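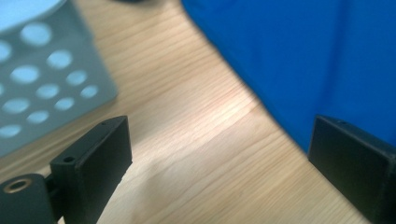

Where Do the Clothes Go? Take-Back Bins in Meltside

Project report by Renata Nowakowski
Advisor: Ryszard Bednarek
Submitted August 3, 2021

1. The question

Two stores in Meltside, Cenport and Prantl, have a bin near the door where shoppers can drop off old clothes. Cenport gives a coupon in return. Prantl gives a sticker. Both signs say the clothes get "a second life," and the Cenport sign adds that nothing is wasted.

I wanted to know whether a regular customer could check that. I did not set out to prove the stores were lying, and I have no evidence that they are. My question was smaller: if you hand over a bag of clothes, can anyone tell you what happened to it?

2. What I did

I started in January by writing down every claim on the two signs and on the stores' websites. Then I asked the same six questions at each store, first at the counter and later by email. I wanted to know who picks up the clothes, where they are sorted, how much is resold, how much is cut into rags, how much is thrown out, and who checks these numbers.

Both stores use the same pickup company, Cloviso, so I sent the questions there too. Mr. Bednarek suggested I keep a log of every reply, including the ones that didn't answer anything. That log is the longest part of my notes.

3. What the stores said

The people at the counters were friendly and mostly didn't know. One Prantl employee thought everything went to a shelter. Her manager thought it was sold by weight. They were standing next to each other at the time.

Cenport's email thanked me for caring about the planet and linked to the page I had already read. I wrote back with the questions numbered and got the same link. Prantl answered one question out of six, the first one, and told me to ask Cloviso about the rest.

Cloviso did send a real reply. It said that in the last year it had collected 511 bags from the two stores together, and that "the great majority" of the contents were reused or recycled. I asked how big the great majority was, and whether reused and recycled were counted separately. A shirt that somebody wears again and a shirt that gets shredded for stuffing seem like different results to me. I have not heard back.

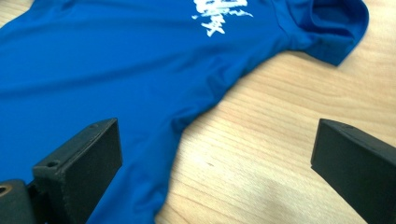

Page 7

4. Problems with the claims

The first problem is the word "recycled." None of the three companies defines it. Rags count, as far as I can tell, and a rag is used for a while and then goes in the trash. I don't object to rags, but "second life" makes most people picture another person wearing the thing.

The second is fabric. The signs say all clothes are welcome in any condition. Sports shirts are often polyester or a blend, and what I read while preparing this report said blends are hard to turn back into new thread. The signs don't mention that at all.

The third is the coupon. It can only be spent on new clothes, at the store that gave it out. Maybe a customer who was going to buy a jacket anyway just pays less for it. Maybe the coupon sells a jacket that would have stayed on the rack. Cenport wouldn't say how many coupons are used, so I can't tell, and I don't think their sign writer can either.

5. Weak points in my own work

Two stores is a very small sample. I never saw the sorting site. I also went in doubtful, and it's possible my emails sounded that way. A person with a title might have gotten better answers than a student did.

The 511 bags are Cloviso's own count. A bag can be any size, so the number says little about weight. I left it in since it is the only figure anyone gave me.

6. What I would do next

Next time I would ask for weights from the start — separate ones for resale, rags, fiber and trash — and ask to visit the sorting site. I would also interview shoppers at the bins and find out what they believe happens to their clothes. Until one of the companies publishes those weights, I would treat the signs as advertising. My own outgrown clothes went to my cousin.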